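Kitchen Helper Pre-Use Checklist, with my comments
Unit: Mikura two-arm, running Garisard software
Filled in 2021-12-10

I do this list before I let the thing anywhere near breakfast. People keep asking me whether a machine can handle kitchen chores yet, and my answer lives in the comments, so please read those and don't just skim the OKs!

1. Emergency stop within reach of a standing adult
OK. I moved it off the windowsill in September and I like it much better by the stove.

2. Both arms return to rest position
OK. Left one is a touch slow getting there. Same as last time.

3. Finger joints free of crumbs and grease
OK after cleaning. Use a dry brush, please, no sprays.

4. Simulator run finished before live run
OK. 57 tries in the Sirko simulator, all on the pastry job. I'd go for 2,000 if I had the patience (the Ploltau people recommend 3,000, and good luck to them).

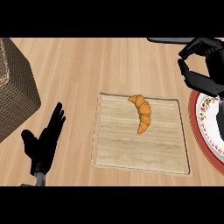 Moving a croissant is a great test, by the way, and I'll defend it to anyone. A mug is stiff and forgiving. Pastry squashes, it flakes, and it's a funny curved shape that gives you no good flat side to grab. If you set the grip for a mug you get crumbs, and if you set it too soft the thing slides out halfway over.

5. Grip force limit set for soft food
NEEDS WORK. The limit was still on the dish setting when I checked. I changed it and wrote the value on the tape by the switch. Check it again next time, because updates like to put it back.

6. Work area clear of knives, glass and hot pans
OK.

7. Arms can't reach the stove knobs
OK, but only with the cart pushed all the way to the left mark. Lock both wheels!

8. Arms stop when a person steps in
OK on 2 out of 2 tests. I walked in from the hall side and then from the sink side. I'd still keep kids and the dog out.

9. Food-contact covers on and clean
NOT DONE. We're out. No real food gets served by the robot until the new ones come.

So, can it do the chore? With me standing there, for one pastry, sure, and it's really fun to watch. Would I leave it to set out breakfast while I'm in the shower? No way, not yet. By the time I've gone through this list I could have fed the whole house.

Result: simulator use fine, live use on hold until 5 is rechecked and 9 is fixed.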